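Danuva Grain & Felt Texture Pack: 549 seamless surfaces, layered PSD and PNG

Sold by Bekard. Page text and notes by Thibault Lacroix.

Another texture pack, yes. I've listed a lot of these over the years and most of them are the same nine concrete photos with the colour slider dragged about, so I opened this one expecting more of that. It's better than I feared. It isn't as good as the maker's blurb, which I've left off this page.

What you get
549 tiling textures in 4 folders: paper, cloth, painted board, stone
Layered PSD with the grain, stain and base colour kept apart
Flattened PNG for everyone else
3 brush sets for breaking up the repeats
Licence for personal and commercial work, no resale of the files

The cloth folder is the reason to buy. The weaves hold up at full size and the greys are neutral, a rarer thing than it should be. Stone is filler. Half of it looks like porridge, and the "marble" wouldn't fool anyone at arm's length. Vitalii Onyshchenko, who made the pack, disagrees with me on this and is welcome to.

"Seamless" is a word I don't trust, so I tiled a batch from each folder across a 3,125 pixel canvas. Paper and cloth passed. Two of the painted boards showed a faint seam down the left side. Those were fixed in the February update, so re-download if you bought before then.
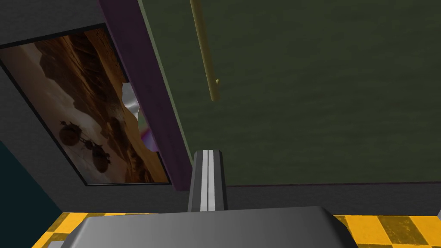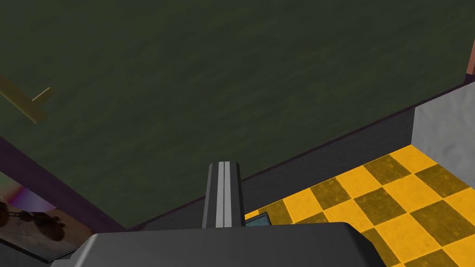 Colour is where packs like this tend to oversell themselves. The listing I was sent promised "hundreds of moods", meaning one brown in several strengths. Dark greens are the hard ones: too clean and they look like plastic, too busy and the streaks start to read as a pattern. The mottled green in the second render, with a tan T-shaped piece of wood lying on it, sits near where I'd want a background to be, dim and a bit uneven. The closest match in the painted board folder is Junddale 3, and you'll need to pull the grain layer back by a third to get there.

Compatibility
The PSDs open in any recent layered editor. Brushes are ABR only. Manikandan Rajan tested the PNGs in three free programs and had no trouble, though the larger ones were slow to load on his older laptop.

Refunds
Within 14 days if a file won't open. Not if you've simply gone off beige.

Page last checked 2023-05-25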